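Buying and Storing Dry Goods in Bulk

Updated Apr 2, 2024
By Marianna Wieczorek

These are the steps I follow for buying flour, rice, beans, sugar, oats and salt by the large bag and keeping them through a Canadian winter. They suit a household with a cupboard or a dry basement corner to spare. We live a fair drive out of Kekport, and the road is bad often enough from October on that a full pantry saves us trips.

Before you buy

Go through what you have. Pull everything out, check it, and write down what is left. Most people find they already own plenty of something they rarely cook. Leave that off the list.

Next, work out how quickly you use each item. The easiest way is to write the date on a bag with a marker when you open it and again when it is empty. Do this for a season if you can. If you can't wait that long, go by your grocery receipts. I added up a year of ours before I started and got $1169 for dry goods alone, a good part of it for small packages of things that keep well.

Buy large quantities only of what you use steadily. Whole wheat flour, brown rice, nuts and seeds contain oils that go rancid, so buy those in small amounts and keep them in the freezer if there is room. White rice, white sugar, salt, dried beans and rolled oats are more forgiving. White flour is in between.

Where to buy

We order through the Rudamlow co-op, which takes orders by phone and has a pickup counter at the back. Ask any supplier how fast the item turns over. A slow seller may have been sitting in a warehouse for a long time. Look at the seams of the bag before you accept it. Pinholes, webbing or fine dust in the folds are reasons to send it back. A bag with a water stain should go back as well, even if it has dried.

Split orders are worth the phone calls. A full bag of chickpeas is a lot for one house and about right for two.

Containers

You don't need a matching set. What matters is a lid that seals, a wide enough mouth for a scoop, and a size you can lift off the shelf when it is full.

Glass jars are good for anything you reach for daily. They don't hold smells and you can see the level. They are heavy and they break, so keep them low.

Food-grade pails are good for flour, sugar and rice. Ask at a bakery, as many will give them away or charge a small amount. Avoid any that held pickles unless you plan to store something that won't mind the smell. We have some Renaud pails with screw-in lids, and I prefer those to the snap-on kind that need a lid wrench.

Heavy bags with a good closure are fine for a second layer inside a pail, or for splitting a large lot into portions. They are not much use alone against mice.

Don't use containers that once held paint, cleaning products or anything else that isn't food, however well they have been washed.

Preparing the containers

Wash everything in hot soapy water, including lids and gaskets. Take the gasket out and clean the groove, where old flour collects. Rinse well and let the parts air-dry overnight with the lids off. A drop of water trapped under a rim is enough to start a hard lump in sugar or mould in flour.

If a container smells of what it held before, put a few spoonfuls of baking soda in it, close it, and leave it for a day or so. Wipe it out and smell it again.

Freezing before storage

Insect eggs are sometimes present in flour and grain when you bring them home. Freezing takes care of most of the problem. Divide the bag into portions that will fit the freezer, seal them, and leave them in for several days. A chest freezer does this better than the one above the fridge, which gets opened all day.

When you take the portions out, leave them sealed until they reach room temperature. This is the step people skip. If you open a cold bag in a warm kitchen, moisture from the air settles on the contents. I leave mine overnight on a towel and wipe down the outside in the morning.

Salt and sugar don't need freezing.

Repacking

Pick a dry day if you have a choice, and turn off the kettle and anything else that makes steam. Have all the containers open and labelled before you cut the big bag. Work over a surface you can sweep.

Fill from the top with a scoop, or by hand if the container is narrow or soft-sided. Pouring straight from a large bag goes wrong more often than it goes right. Tap the container on the counter now and then to settle the contents, and stop a little short of the top. Wipe the rim and threads with a dry cloth before you close the lid. Grit on the rim holds the seal open.

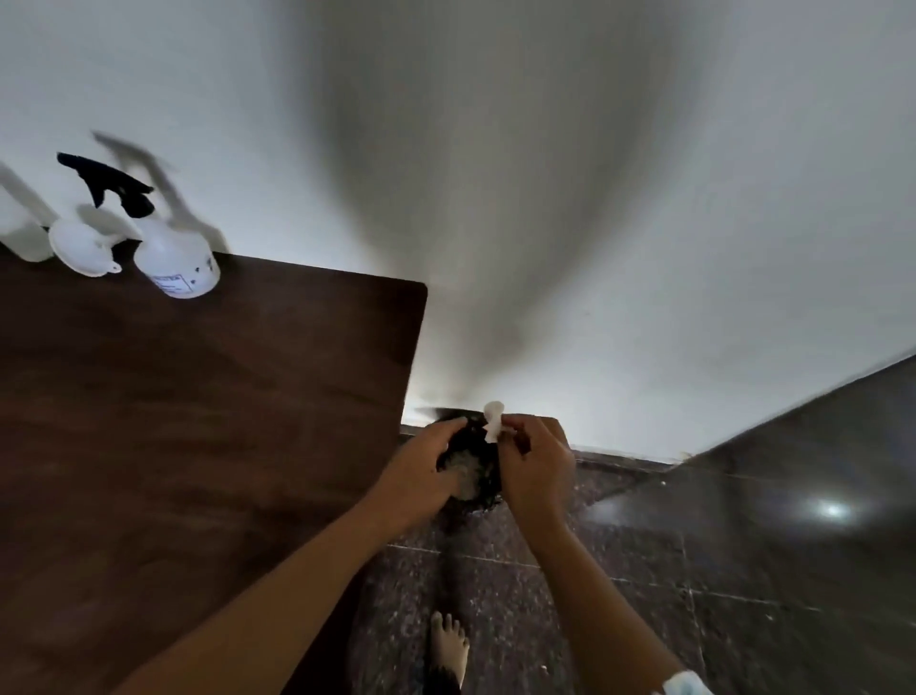
Solange Carré asked whether bay leaves in the flour do any good, as her mother always put them in and she has kept doing it without knowing why. I used them for years too. I can't say that they kept anything out, and the one time we had moths there were bay leaves in the pail. They do no harm. Put them in if you like, but freeze the flour first and rely on the lid.

Keep small parts such as caps and spouts in a bowl while you work so that they don't end up in the food or under the stove.

Labelling

Write the item, the date packed and the best-before date from the original bag. Masking tape and a marker are enough. Put the label on the side of the container, where you can read it on the shelf, and not on the lid. Lids get swapped.

If the original bag had cooking directions you need, cut them out and tape them to the container. I do this for pot barley and for the Ururetti cornmeal, which takes more water than others I have bought.

Where to keep it

Dry, dark and cool, in that order. An inside wall is better than an outside wall, where condensation can form in cold weather. In a basement, keep pails off the concrete. A pair of planks under them will do. Leave a gap behind so that air can move and you can see any droppings.

Keep dry goods away from the furnace, the dryer and the hot water tank. Keep them away from onions, laundry soap and fuel as well, because flour and rice pick up smells even through plastic.

A garage is a poor choice in most of the country. The temperature swings are large and mice get in.

Rotation

Put new stock at the back and use from the front. Never top up a container that still has old product in the bottom. Empty it, wash it, dry it, and then refill. If there is a cup or so left, put it in a small jar and use that first.

I check the whole shelf 2 times a year, in spring and again before the snow. I open each container, smell it, look under the lid for webbing, and press any lumps. Lumps in sugar or salt mean moisture got in but the food is still good. Break them up and check the gasket. Lumps in flour with a musty smell mean it should be thrown out.

If you find insects

Take the container outside before you open it further. Bag the contents and put them in the outdoor garbage. Then check every other dry item in the room, including pet food, bird seed, tea and spices, which are often the source. Vacuum the shelf, the corners and the peg holes, and empty the vacuum outdoors. Wash the shelves with hot soapy water and let them dry fully before anything goes back.

Common problems

Brown sugar sets hard: put a slice of bread in with it overnight, then take the bread out.

Beans won't soften: they are probably old. Soak them longer with a pinch of baking soda, or grind them for soup.

Lid won't come off a pail: run a butter knife around the edge to let air in, then lift from one side.

Rice smells of plastic: spread it on trays for an afternoon. If the smell stays, the pail is the cause, and it should be kept for something other than food.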